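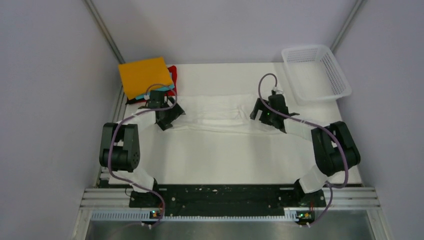

Anikó Kovács told the landlord she would take the flat if he could say who paid for the roof, and he told her the roof was very nice. She asked again. He showed her the balcony.

Chapter 2
Renting Before You Buy

Most people who move to a new country intend to rent for six months and then buy. A good many are still renting years later, and a few bought in the first fortnight and now write long letters to the council. This chapter deals with the months in between, and in particular with the lease, a document that everybody signs and hardly anyone reads until the boiler stops.

We shall use the town of Seltmont throughout. It has an old quarter on the hill, where the walls are thick and the plumbing is a matter of opinion, and a newer district called Drutton down by the railway, where the reverse applies. Rents in Drutton are quoted with service charges included. Rents on the hill are quoted without them, and the newcomer who compares the two columns will conclude that the hill is a bargain. Valentin Coman came to this conclusion. His flat in Căpraru Street was advertised at 830 a month, and he had budgeted for exactly that. The first bill for heating, lift and stairwell lighting added 63. He lives on the ground floor and has never met the lift.

Could he have refused to pay? Under his lease, no. Clause two made him liable for "all shared costs", a phrase short enough to look harmless. Whether shared costs may include repairs to the building itself, such as the roof that worried Ms Kovács, is a harder question, and we return to it in section 2.3.

Terms used in this chapter

Deposit: money held against damage, and argued over in July, when most leases in Seltmont end.
Service charge: the tenant's portion of running the building.
Inventory: a list of what was in the flat when you arrived, including the chair you did not want.
Notice period: the time between deciding to leave and being allowed to.

2.1 Reading the advertisement

Begin with what has been left out. An advertisement that gives the floor area but not the floor is usually describing the fifth. "Close to transport" in Drutton means the Trastport bus depot, where the first engines start well before breakfast. "Partly furnished" has no fixed meaning at all, so ask for the inventory before the viewing and take it round with you, room by room, with a pencil.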